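Roller derby league to play full home season at former Plendbridge armory
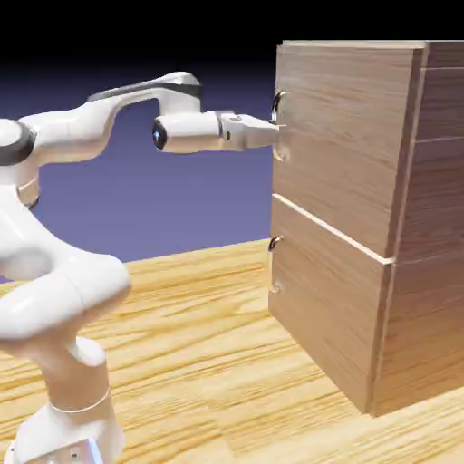

PLENDBRIDGE - The Quinlan County roller derby league will play all of its home bouts in the old armory on Mesus Street this season, ending a two-year stretch in which the team practiced in one town and played in another.

The league signed a lease with the city in May. It covers the main drill floor, two locker rooms and a storage area on the north side of the building. The city keeps the front offices, which are used by the parks department, and the small parking lot off the alley.

Skaters lost their previous home when the Dunarano Skating Center closed and the building was sold. Since then the league has held practices in a church gym in Quinlan and rented time at the fairgrounds for bouts. The fairgrounds building has no heat, so the season could not start until the weather warmed up, and it had to stop for several weeks in the summer when the livestock barns and exhibit halls were needed for the fair.

The last bout at the fairgrounds drew 738 paid admissions, the league said. The armory floor can hold nearly 1,000 people with bleachers on both long sides and standing room behind the rail at the east end. The fire marshal's office has signed off on the seating plan, with the condition that the double doors onto Mesus Street stay clear during events.

Roller derby has been played in the area on and off for decades. Older residents remember traveling teams that skated on a banked track set up inside the armory, with wrestling cards on the same bill some weekends. The present league skates flat track, on a course marked out on the floor with rope and tape. It is run by its skaters, who pay monthly dues, and none of them are paid to play.

The armory was built for the National Guard and later used for dances, boxing, a winter farmers market and, for one year, indoor soccer. It has been mostly closed to the public since the boiler failed. The city replaced the boiler and repaired the roof over the drill floor last year with money from the sale of two vacant lots. Work on the restrooms was finished in the spring.

The floor itself needed less work than expected. It is maple over sleepers, and apart from a soft area by the loading door it was found to be level. The league paid to have that section taken up and relaid, and then had the whole surface sanded and sealed. Skaters spent several evenings pulling staples and old tape before the sanding crew came in.

Under the lease, the league pays a flat monthly rent plus a share of ticket sales for each home bout. It also has to carry its own liability insurance and clean the building after events. The agreement runs for three years and can be renewed once. Either side can end it with 90 days' notice.

The city council approved the lease on a 5-2 vote. The two members who voted against it said they supported the league but wanted the city to seek other proposals for the building first. One also raised the question of parking on bout nights, when the lot will be reserved for skaters, officials and people with disabled permits.

Spectators will be asked to park in the public garage on Dunarano Avenue, two blocks south, which is free after 6 p.m. The hardware store across the street has agreed to let people use its lot after it closes. Parking on Mesus Street itself will be limited to one side during events, and signs will go up the afternoon before each bout.

Residents of the block behind the armory asked the council about noise. The lease sets a cutoff of 10 p.m. for amplified sound, and the league has agreed to keep the loading door shut while music is playing. The old fairgrounds bouts often ran past that hour, mainly on nights with two games. Doubleheaders at the armory will start at 5 p.m. to leave enough time. Single bouts start at 7 p.m., with doors opening an hour earlier.

The league has two home teams, the Quinlan Quarry Dolls and the Plendbridge Night Shift. They play each other to open the season and then take turns hosting visiting teams. Seven home dates are planned. The schedule also includes four away bouts, two of them out of state, and a one-day tournament for junior skaters ages 12 to 17.

Junior derby is new this year. The league had a waiting list for it at the church gym but did not have enough floor time to run separate practices. Juniors will now skate on weekend mornings, with loaner skates and pads available in most sizes. Families are asked to supply a mouth guard. No experience is needed, and the first session is free.

Adult recruits can come to an open practice held once a month. New skaters go through a training course of 10 weeks covering falls, stops and basic contact before they are cleared to scrimmage. The league is also looking for referees, scorekeepers and people to work the penalty box. Those jobs do not all require skating, and training is provided.

An open house at the armory in the spring gave the public a first look at the floor. The league counted 1,347 visitors over the two days, including many who said they had attended dances or fights there when they were young. Several brought old programs and ticket stubs. Copies of those are being put together for a display case in the lobby, next to the Guard unit's plaques, which will stay where they are.

Food at home bouts will be sold by the Plendbridge High School band boosters, who will keep the proceeds for new uniforms. Beer sales are not part of the lease. The league said it may ask the city for a permit later on but has no plans to do so in the first season.

Tickets are $12 at the door and $10 in advance. Children under 10 get in free with an adult. Season passes good for all seven home dates are $60 and can be bought at the armory during practice hours or at the parks department counter. Passes sold for last season's canceled fairgrounds date will be honored at any single bout.

Seating is general admission on the bleachers. Spectators who want to sit on the floor near the track must be 18 or older and stay behind the marked safety line. Folding chairs can be brought in for the east end only. Wheelchair seating is on the south side, closest to the ramp entrance.

The parks department said the drill floor will be open for other uses when the league is not on it. A pickleball group and a youth wrestling club have both asked about weekday hours. A fee schedule for those rentals is expected to go to the council next month.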